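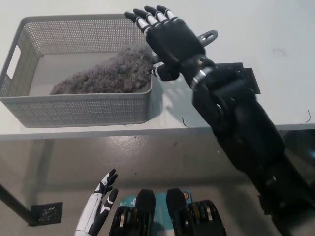
Previous message | Next message | Thread | Date | Author | List archive

Subject: Re: [dankwa-users] When to let go
From: Yannick Millet
April 9, 2021

Florian Rolland wrote:

> Yannick, I tried your release trick on our shelf task and it made
> things worse! The arm now hangs over the bin for ages and then opens
> at what looks like a random moment. Are you feeding the release part
> the same pictures as the rest, or something cropped? And how did you
> label the end of each run? We just took the last frame where the
> fingers were closed. Also, is this only for soft things? Your write-up
> talks about the duster and nothing else.
>
> Florian

Hi Florian, hi all,

Sorry to hear about the shelf — I think I can guess what went wrong, because I did the same thing for most of my first week on this and very nearly gave up on it.

Quick recap for anyone who wasn't following in July. The job is dull on purpose: pick a duster up off a table by its handle, get it over a basket, let go, bring the arm back. We run it on the Vultell rig with the usual Dankwa training code and copy it from people driving the arm. We have 124 driven runs, and I keep 17 of them back and never train on them. The plain version learns to reach and lift quite happily. Where it goes wrong is the letting go. It opens too soon and the head ends up hooked over the rim, or it never opens and just sits there looking thoughtful.

My idea was to take the "open now" choice away from the part that moves the arm and give it to a small second network with one question to answer: would a person driving this have let go by now? It says yes or no, and the arm only opens on a yes. That's really all there is to it, I'm afraid!

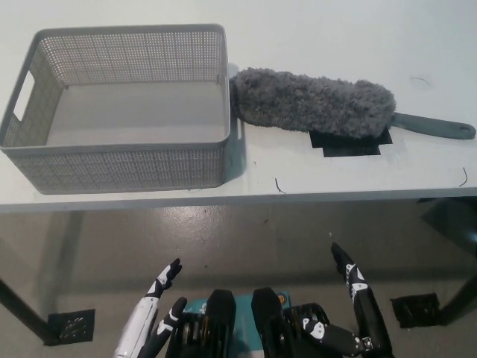 So, your labels. Taking the last closed frame as the end is exactly what bit me. Drivers dither. They get the thing over the basket, stop, have a think, wiggle a bit and then open, and all the dithering looks the same to the network as the moment they commit. If you mark one frame as yes and all the nearly identical ones before it as no, you're asking it to split hairs, and it learns to hang about and guess. Sounds a lot like your shelf bin.

What I do now is find the point where the arm has stopped travelling and call everything after that a yes, up to the opening. Anything clearly before it is a no. The muddled bit in between I throw out altogether (I cut 2 seconds, you may want less if your drivers are brisker than ours). I also want 2 yeses in a row before the arm is allowed to open, which got rid of the odd twitchy early drop.

On the pictures: same head view for both parts, no cropping. I did try cropping tightly round the hand, and it was noticeably worse. My feeling is that the small network needs to see how the fluffy end sits against the basket walls, and with a tight crop you lose most of that. 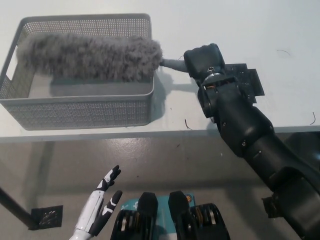
Duster head at the basket, handle gripped by the right arm.

Is it only for soft things? I don't know yet. The duster is a nasty case because the head is long and shaggy and its outline is never quite the same twice, so the arm's position alone tells you very little about where the far end has got to. With a stiff object you could probably get by with a fixed release point and save yourself the bother. I'd love it if somebody tried it on a tea towel.

As for results, on our table the hooked-over-the-rim failures have become rare, and the sitting-there-forever ones have mostly gone too. I'm less pleased about the pick-up, which is no better than before (no reason it should be, the new part has no say in it). If the handle is lying at a funny angle the fingers can still miss it, and then the release part has nothing useful to tell you. I haven't tested it in another room or under other lights, so please don't quote me as saying it travels well.
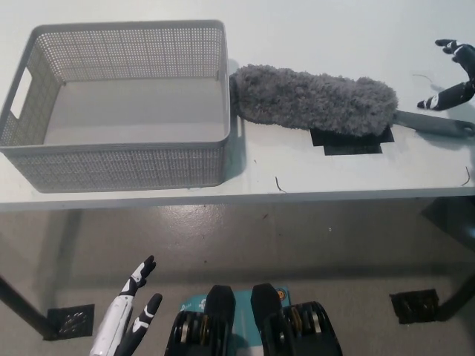

What I'd try on your shelf

Start with the labels and leave everything else alone, including your learning rate — I know you'll be tempted. Retrain only the small network, it's quick. Then plot its yes score over a few of your held-back runs. Ours used to wobble up and down the whole way across the table, and after the relabelling it stays low and then climbs once the arm settles. If yours still wobbles, send me the plots and a couple of the runs and I'll have a look.

The relabelling script is in the Idside folder on the Rernport server, under "release". It expects joint positions in radians, and it will not complain if you give it degrees, it'll just give you rubbish. Ask me how I know.

Cheers,
Yannick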